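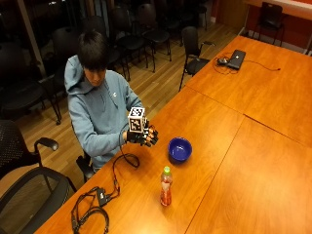

Jussara Caldeira thinks I have the shared table all wrong. Her view, sent to me after my last piece on office furniture, is that a table pushed together from sections is never anyone's table, so it fills up with cords and drinks and whatever was in your hand when you sat down. Give people a desk each, she wrote, and they will look after it.

I have worked both ways and I don't agree.

My first job was at Cordeiro, where each of us had a desk with drawers. The drawers were full within a month. When the firm moved in September there were 81 boxes, and most of what was in mine had not been touched in six years. I looked after that desk in the sense that I stopped other people from using it. The top was clean enough. The rest was storage for things I should have thrown out.

Where I work now we have sections that butt up against each other, wood veneer, orange-brown when the lights are on. They show everything. A drink bottle beside a bowl at one end, a shut laptop and a mouse at the other, and you can tell from the doorway which end someone is working at. I like that. If I need room for a large drawing I close the laptop and push it back, and I have a metre and a half to spread out in.

Jussara is right about cords. A power cord lying across a tabletop takes up more room than it should, because you can't put paper flat over it and you can't slide anything past it. We bought a Hutitz tray that screws to the underside and it holds three power bricks. It cost less than a lamp. The cords that get moved every day still end up on top, and I don't see a way around that short of putting outlets in the middle of the table, which Branivix quoted us at 500 dollars a section. We said no.

Her other point was drinks. I would allow them. A bottle with a proper cap is fine on a work table – an open mug is the one I'd ban, along with soup. Veneer will take a wipe with a damp cloth, but it doesn't like liquid getting into a seam, and a table made of sections has seams. Ours has one swollen edge where the colour has gone grey, and that was coffee.

As for nobody owning it, we settled that with a plain rule. You clear the part you used before you go home. Bowls go to the kitchen, cords get coiled. It gets followed most days, which is more than I can say for the drawers at Cordeiro.

I would still buy the sections again, though I'd pay more for a better edge.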